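Work Surfaces and Worktables: A Gallery

The Furniture Study Room is open to members of the Privetti Center for Domestic Interiors and, by arrangement, to visiting students. This page brings together notes on the surfaces currently in use in the room, with a view to helping readers choose a table suited to their work. The notes were prepared in July, when the room was rearranged and the older desks were moved to the Fallahi Annex.

The room is divided into 4 bays. Each bay is fitted with a worktable and a lockable drawer unit. Tables in the first two bays are reserved for paper and textile work. Tables in the remaining bays may be used for small household objects, including ceramics, kitchen tools and boxed items awaiting return to storage.

Readers are asked to observe the following points of use.

Surfaces should be cleared at the end of each session. Items left overnight are placed in the holding cabinet and may be collected from the desk the next morning after 10.

Liquids, adhesives and wax are not permitted on any wood surface. Felt pads are available in three sizes and should be placed under any object with a hard or uneven base.

Cleaning is carried out by staff with a dry cotton cloth. Commercial sprays are not used in the room - they leave a film that transfers to paper. Readers who notice a mark or a scratch should report it at the desk and should not attempt to remove it.

Tables may be reserved for 90 minutes at a time. A second period may be added on the day if no other reader is waiting. Requests for a full day should be sent to the Center in writing and should state the kind of material to be examined.

The Bostesus Collection of household catalogs is shelved along the corridor outside the room. Volumes may be brought to any table in the paper and textile bays. The Omina sample drawers, which hold veneers and finishing swatches, remain closed while their contents are relabeled.

The gallery entry follows. Readers comparing wood surfaces are encouraged to note color, direction of grain and finish before consulting the sample books.

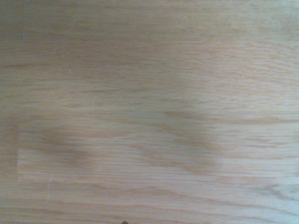
Text: Collections and Reading Room Staff, Privetti Center

Pale wood surface, blond to light honey in tone, with fine streaks of darker tan running along the grain. The finish is smooth and has a soft sheen. The color shifts with the light, from a dull brownish gray to a much paler tone, and a lighter patch crosses the lower part of the view.

For a first comparison, the Center suggests the oak and beech pages of the sample books, as both woods can show a similar coloring. Appearance alone is not sufficient for a firm identification, and none is given in this entry.

Prints of gallery entries may be ordered at the desk. Please quote the title of this page and allow 3 working days for collection.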